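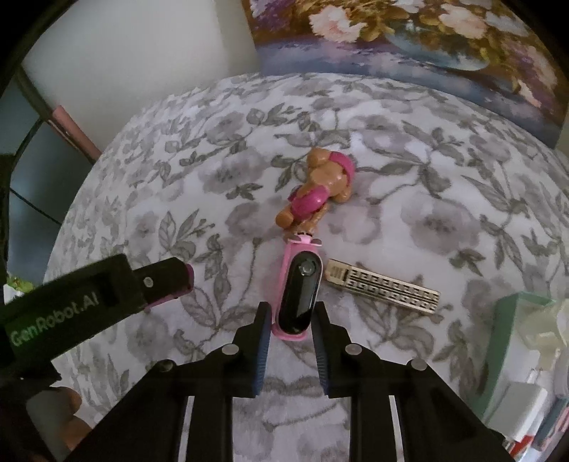
How long should your last long run be before a half marathon? I stop at 12 miles, two weeks out, and then I let my legs rest.

I tried going longer before the Bedbridge Half last year and showed up with calves like bricks. This time I behaved (mostly!) and took 23 seconds off my best. I finished 138th out of 262, so right in the happy middle of the pack, which is where all the good chatting happens anyway.

The course is the same as ever, out past the Teltine mill, over the bridge, and then that mean little hill at mile ten. I walked a bit of it. No shame! They still had orange slices at the top and I ate way too many.

Next up is the Wustesov trail race in July, and I need new shoes before then. If you've run it, tell me how muddy it gets.

Posted 02/05/2019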